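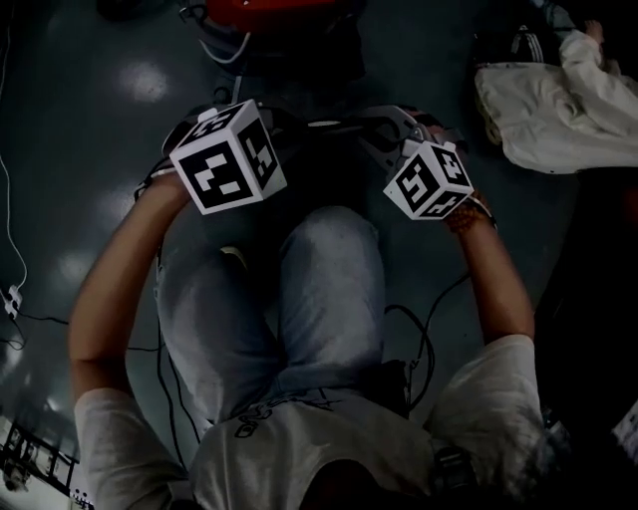 Clulard, 21 December 2019

Our robotics club has had a pair of Kovalchuk hand-held grippers since August, and I've been meaning to write them up for the other school clubs that keep asking. Short version: we love them, and the cable situation needs work.

You squeeze the gripper yourself, do the task with your own hands, and the marker cube on top lets a camera follow where each hand went. We turn the recordings into practice data for our arm in the Hondberg student league. Before this we were steering the arm with a game controller, and one decent run at the cup-stacking task could eat a whole meeting. Now a new member can sit down on the floor, grab one in each hand and be recording in 10 minutes!

The jaws are my favorite part. They curve, they have a finger-like shape, and they close with a nice even pull, so you get a real feel for how hard you're pinching. We've done more than 500 takes on ours and nothing has cracked. The plastic housings will get scuffed, sure, but they get set down on a hard floor all afternoon and that's on us.

The cubes are good too, with big bold black and white patterns that our tracking software picks up quickly. Two warnings. Keep them tilted so the camera gets more than one face (flat-on, we saw a lot of jitter), and watch out for shiny floors. Ours is dark and glossy and throws back every ceiling light. Moving over a few feet fixed most of it.

Now the gripes. Wires everywhere. With both grippers going you have cables on the left, cables on the right, and somebody's foot in the middle. We tape ours down when we remember to. The grips are also a little chunky for our younger kids, and after 7 or 8 takes in a row their hands get tired. The manual is 6 pages long and spends two of them on the warranty.

We also borrowed the Disia set for a month to compare. It's lighter and the cables are tidier, but the jaws felt mushy and we lost tracking a lot more. The students voted to give it back, and it wasn't close.

If your club is starting on learning from demonstration, get these and a roll of floor tape. I'm giving them four and a half stars out of five, and I'll add to this after the spring meet.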